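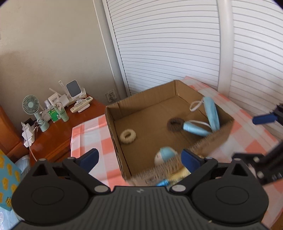 *Open cardboard box on the checkered tablecloth.*

**Andel Toy Library: progress to 21st December**

The grant paid for shelving, a secondhand label printer and some 700 labels. The shelving is up. The label printer speaks only to Nokik software, which we don't own, so Gonzalo Cifuentes has been writing labels by hand and would like it noted that his sevens are improving.

Lending runs two afternoons a week. Borrowing is up on the fall, mostly puzzles, and three of those came back with more pieces than they left with. We have chosen to record this as growth.

Still open:

- Nassar Street branch: lease signed, keys promised, heating under discussion
- Late returns: the reminder letter was too polite — a firmer one goes out after the holidays
- Underspend on printer ink, for reasons given above. May we move it to batteries?

Next report in March.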